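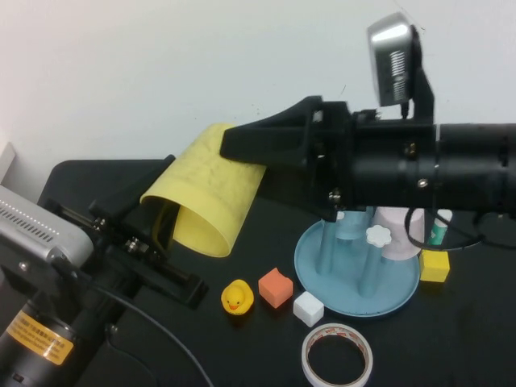

Danjuma Etim wrote in to ask whether the Grelmont winch strap will hold up on a flatbed that goes out every day, and whether he can use it on a lowered car without scratching the wheels.

Yes to both, Danjuma! I've run these straps on my own truck since March and I'm still on the first set. You get a 2 inch strap with a rubber sleeve that slides along to wherever the wheel is, so the hardware stays off the rim (my old ones had no sleeve, and I bought a guy a new rim over it). They come in packs of four, one for each wheel, with flat hooks or chain ends. I like the chain ends for pickups, but that's just me.

I also stock the Drarkwood ratchet that goes with it. The handle is long enough that I can work it with gloves on, even in sleet. Check your straps before each load, please, and toss any that have a cut or a melted spot. I mean it, don't tie a knot in one and keep going!

Orders over $80 ship free, and most go out in 3 days. If you need a whole yard's worth, send me a note first and I'll work up a price for you.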